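Kenta Fukuda
11/10/2022

Okay, gather round, because I promised some of you the story of how our simulated gripper forgot how to pick up a yellow cube. It's a bit of a long one - get a drink!

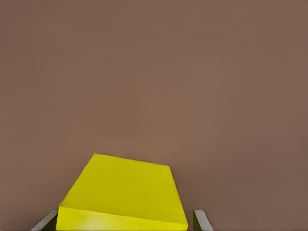
1/ So we'd been training the grasp policy in Kusik for weeks, and it was lovely. Reach down, close, lift, every time. Then I updated Tarkel, our physics package, and success dropped to 4 grasps in 60. I felt a little sick.

2/ The failures all looked alike too. The hand would come down nicely over the cube, start to close, and then the cube would shoot out sideways like a bar of soap. I watched far too many of those replays over dinner.

3/ My first guess was friction, so I spent two whole evenings fiddling with friction. (My family would like those evenings back.) It made no difference at all.

4/ Then a very kind person on the Damasceno Forum asked what my contact stiffness was set to. I said 3000, same as always. They said, are you sure the new version reads it in the same units? Oh dear.

5/ It didn't. The fingers were pushing so hard on first touch that they sank into the cube, and the solver threw it back out. I fixed the one line, reran the test, and got 58 out of 60.

6/ The other 2 are still a mystery - the hand closes a touch early, I think. I'm glad we caught this before anything went onto the real arm, where that much force could have hurt somebody's fingers.

7/ There's now a force limit in the config, and a check that stops the run if it's crossed. I'll post the settings in December once I've tidied them up. Thank you all for the patience and the many, many suggestions!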